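Search tips Go

Workshop Tips: Recording Table-Clearing Examples with Hand-Held Grippers

Print this page | E-mail this page

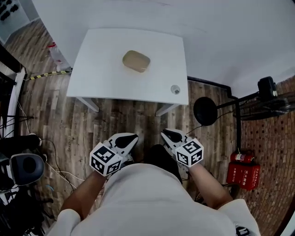
How many examples should one person record before taking a break?
Stop after 13. Grip timing drifts when the hands get tired, and a learning system copies the drift along with the task.

Setup
Keep to 2 objects on the table for a first batch. A tray and a small glass make a good pair: one is wide and low, the other is narrow and easy to tip. Turn the tray to a new angle before each take.

Markers
Wipe the cubes on both grippers with a dry cloth. Check that sleeves do not cover a patterned face. Long cuffs are the usual cause of lost tracking, so wear short sleeves.

Motion
Start with the tips apart and pointing inward. Hold still for 3 seconds, then reach. Close slowly on glass. If you drop something, end the take and mark it as failed. Do not delete it.

Cables
Route fan cords and chargers away from your feet before the first take.

Storage
Name files by task, then by take number. The Ostden tray set stands at 938 takes, sorted this way by Jingyi Yuan. Renaming later is slow work.

Tips compiled by Alaric Tran, Sturnmont workshop.

Contact | Copyright Sturnmont | Back to top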